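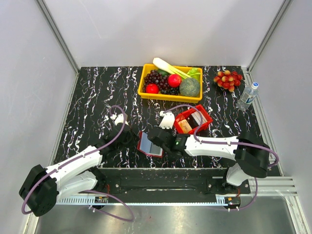 Figure 2. Produce tray at the back, small red basket and flat red-rimmed piece in the middle of the table.

4.2 Grouping of produce and non-produce

Layouts were coded by zone: tray, bare table near the tray, middle of table. We took the yellow tray as the produce zone throughout. In Fig. 2 it holds the leek, dark grapes, tomatoes and some greens, with a further cluster of red and yellow fruit left outside on the tabletop. Coded as "near tray", not "in tray" - Vaher's earlier scheme (Collumby set, August) would of merged the two. Water bottle lies further right again. Coded as drink, no group.

Packaged goods are harder. The beige box in the red basket counts as contained, same for the dark package behind it. Of 1,390 layouts coded, more than 100 needed a second pass, mostly for small containers in the middle zone. Raimonds Vaher did the second pass alone, so no agreement score for those.
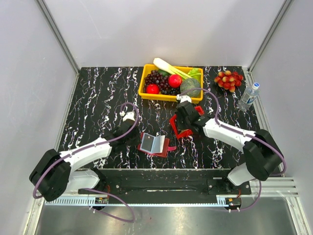
Figure 3. Yellow tray with leek, grapes and round green fruit; open red booklet or holder in the middle zone.

Flat items got their own code. The red item in Fig. 3 lies open, light blue page showing, and was entered as "flat, open". Tray contents scored as mixed produce, fruit and vegetables together. The cluster to its right is again "near tray". Long items such as the leek were coded by were the white stalk lies, leaves ignored.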